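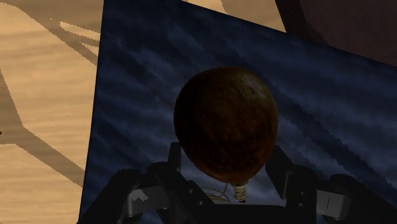
# Prastidia Grasp Planner

Every grasp planner on the market picks up a mug. Ours does too, and we would ask you not to buy it on that basis. Mugs are easy. Ask any supplier, us included, what their software does with an odd shape on a cluttered chair, and ask to see the runs that went wrong.

Prastidia is a planning package for a single arm with a two-finger gripper. It takes a depth image and a wrist camera view, proposes grasps, ranks them, and hands a collision-checked path to your controller. It doesn't replace the controller, and it won't fix a bad calibration.

## What you get

- The planner, with a command-line tool and a Python interface
- Takagi, the replay viewer, which steps through a run and shows why each candidate grasp was kept or thrown out
- A test set of 136 simulated household layouts with tables, chairs, rugs and small objects
- Setup notes for the Franka arm

## About the test set

Simulated results flatter everybody. Contact is tidier than it should be, the depth image has no dust in it, and a texture that looks silly to you may not bother the planner at all. We use simulation to find failures cheaply, and we'd treat any success rate quoted from it (ours as well) as a ceiling.

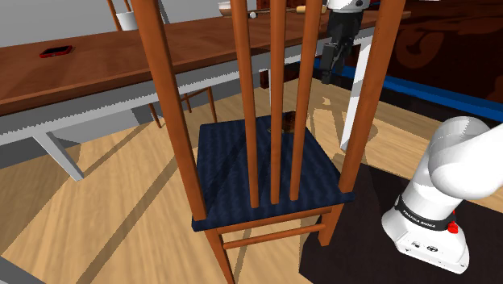

Furniture is where most planners come unstuck. A chair back with spindles is mostly gaps, and a coarse collision map will either fill them in and refuse the reach or miss them and drive a finger into the wood. Prastidia checks at 2 resolutions — coarse for the arm, fine for the hand — and the fine check is slow. If your cell only has a flat table and open space above it, turn it off.

## Known limits

- Clear plastic and glass: poor. Don't plan a project around it.
- Thin cables near the fingers are ignored by the collision check.
- Moving objects are not supported. The Travska add-on claims to track them; we've tried it and wouldn't rely on it yet.
- Grasp ranking assumes a rigid object. Soft items get the same score and often shouldn't.

## Licence and trial

The trial runs for 6 weeks with nothing switched off. One licence covers 3 machines. Updates from the Clomach branch are included but untested on older controllers, so keep your old install until you've run your own objects through it.

Technical questions go to Debashish Khondokar, who wrote most of the collision code. Please attach a Takagi log, as a video alone tells him very little.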